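I went to the Flidesley open afternoon expecting a robot that does laundry. What I saw was people doing laundry very slowly, and a talk about why that should count as progress.

The lab sits on the second floor at Flostombridge, past a vending machine that took my money. The project is called Zaki. The method is simple enough: a person holds a gripper in each hand, does a chore with them, and the recordings are used to train a robot arm. The slides said 197 recordings were enough to teach it to open a mesh wash bag. Enough for what, I asked, and got a long reply about baselines.

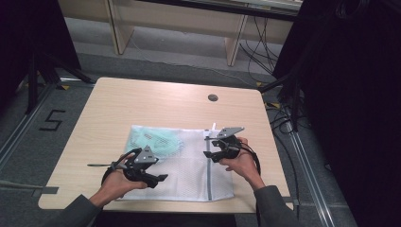
I was allowed a turn with the grippers. You lose all feeling in your fingertips, and a zipper you would normally open without looking becomes a small project. Whether an arm can pick up anything useful from my fumbling I doubt, though the staff claimed that clumsy runs help as much as clean ones. I would like to see that tested.

The headline result was 7 successes out of 8 tries. Eight tries is not many, and all of them used the same type of bag. When they switched to one with a stiffer zipper, the score was 4 out of 8. That number was on the poster in smaller print - credit to them for printing it at all.

The other visitors seemed happier than I was. Seven, the company paying for part of the work, had a stand by the door with free pens and no figures on cost. I took a pen and caught the 4 p.m. bus.

Contact | Copyright Flostombridge Visits | Back to top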